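Por que a roupa de ciclista tem uma almofada?

Se você já viu um ciclista a caminhar, talvez reparou que o calção dele parece um pouco estranho atrás. É que dentro do calção mora uma almofada fina. Ela protege a parte do corpo que fica apoiada no selim, o banco da bicicleta.

Mas hoje queremos falar de outra coisa: como o tecido da camisola consegue levar o suor para fora.

Quando você pedala, os músculos trabalham e produzem calor. O corpo precisa de se refrescar, e por isso a pele deixa sair gotinhas de água, que chamamos suor. A água passa para o ar e leva consigo um pouco do calor. Isto chama-se evaporação.

Com uma camisola grossa de algodão, acontece um problema. O algodão gosta muito de água e guarda-a. A camisola fica pesada e, quando chega uma descida com vento, o ciclista sente frio.
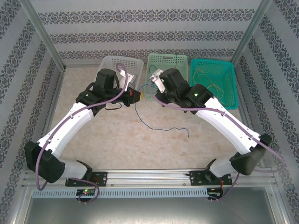
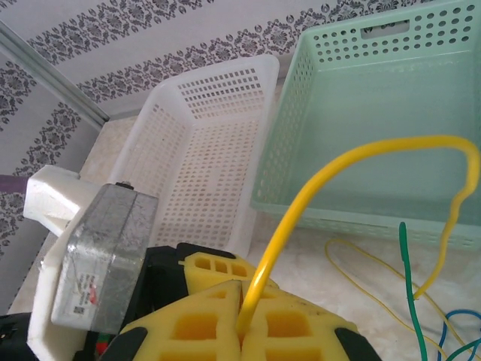

O tecido de desporto é feito com fios que quase não bebem água. Entre os fios há caminhos muito estreitos, e o suor sobe por eles até ao lado de fora, onde o vento o pode secar. Muitas camisolas têm também zonas de rede, nas costas ou debaixo dos braços. Pense no cesto branco, com as paredes cheias de furinhos quadrados em filas: a rede da camisola tem a mesma ideia, só que os furos são muito mais pequenos. Por eles entra o ar fresco e sai o ar húmido.

Uma experiência para fazer em casa

Você precisa de 2 pedaços de pano do mesmo tamanho, um de algodão e outro de uma camisola velha de desporto. Peça primeiro a um adulto se pode cortar! Deite 3 gotas de água em cada pano e espere. Em qual deles a mancha cresce mais depressa? E qual fica seco primeiro? Escreva as respostas num caderno.

Na escola de ciclismo de Kolldale fizemos esta experiência em setembro. Depois pendurámos os panos na janela e cada criança fez um desenho do caminho da água.

Palavras novas
Selim: o banco da bicicleta.
Evaporação: quando a água líquida passa para o ar como vapor.
Húmido: um pouco molhado.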